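Mistport Household Lending Collection Reopens on Rajan Street

Posted 7/8/24

The Mistport Household Lending Collection has reopened to members in its new rooms on the ground floor of the Pikier Building, Rajan Street. The move from the former premises at Wuvska Court is complete, and normal lending hours have resumed. Items borrowed before the move may be returned to the new address without a late charge until the end of the month.

The collection lends kitchen equipment, small furniture, sewing supplies, hand tools and other household goods to residents of Mistport and the neighboring townships. At the close of the inventory carried out before the move, it held 1,386 items. Each was checked for condition, cleaned where necessary and given a new label before being packed. A small number of items that could no longer be lent safely were withdrawn, among them several extension cords, a stepladder and a set of glass mixing bowls with chipped rims. Replacements for the cords and the stepladder have been ordered.

Packing was carried out by section, and the sections were unpacked in the same order at Pikier. Kitchen goods went first. Borrowers who had reserved canning equipment for the summer were given a separate collection time during the closure, and the jars, racks and large kettles involved were not packed until those loans had been issued. The sewing section was the last to leave Wuvska Court. Its drawers of thread, zippers and fastenings had not been sorted in some years, and staff used the closure to do so.

The new premises consist of two connected rooms. The front room is for lending and returns. The back room is used for cleaning, checking and minor repair, and for storing larger items such as folding tables, garment racks and carpet cleaners. Members who wish to borrow a larger item are asked to request it at the desk, where staff will arrange for it to be brought to the side entrance on Rajan Street. That entrance is level with the sidewalk and has a loading space directly outside, limited to 15 minutes by city ordinance.

Shelving in the front room has been arranged by use. Goods for cooking and baking are kept together, followed by cleaning, sewing, gardening and home repair. Under the earlier arrangement, items were shelved in the order in which they had been acquired, and members often had to ask for help in finding them. The catalog numbers have not changed, so existing reservations remain valid. A printed shelf guide is available at the desk, and a large-print version may be requested.

Members should note several changes to the lending rules:

The standard loan period is now 29 days for all items except carpet cleaners and folding tables, which are lent for one week.

Kitchen equipment must be returned clean and dry. Items returned in any other condition will be accepted, but a cleaning fee may be applied.

Small parts, such as mixer attachments and sewing machine feet, are now stored in a bag with the main item and are listed on its label. Borrowers are asked to check the list at the desk before leaving.

Reservations may be made up to one month ahead, either at the desk or by telephone.

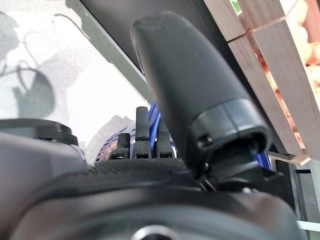
The annual membership fee is unchanged, and current cards will be accepted until they expire. New applicants should bring proof of address. Households that held a membership at Wuvska Court but allowed it to lapse during the closure may renew on the same terms as before, provided that they do so by the end of December.

Donations of household goods, which were suspended during the move, will be accepted again once the repair shelves in the back room have been cleared. At present there is particular need for baking pans, clothes irons in working order, hand-held garden tools and sewing shears. The collection cannot accept mattresses, upholstered furniture, gas appliances or anything that requires fixed installation. Donors with several items are asked to call first — storage at the new address is somewhat smaller than it was at Wuvska Court, and there is no covered area in which goods may be left outside hours.

The cost of the move was met from the collection's reserve, together with a grant of $1,000 toward the purchase of storage bins and labels. No increase in borrowing charges is planned for the current year.

The return box at Wuvska Court has been sealed and should not be used. Any items placed there before it was sealed have been collected and credited to the borrower's account. Members who believe that a returned item is still shown as outstanding should contact the lending desk and have their card number ready.

Opening hours are posted at both entrances to the Pikier Building. The telephone number is the same as at the previous address.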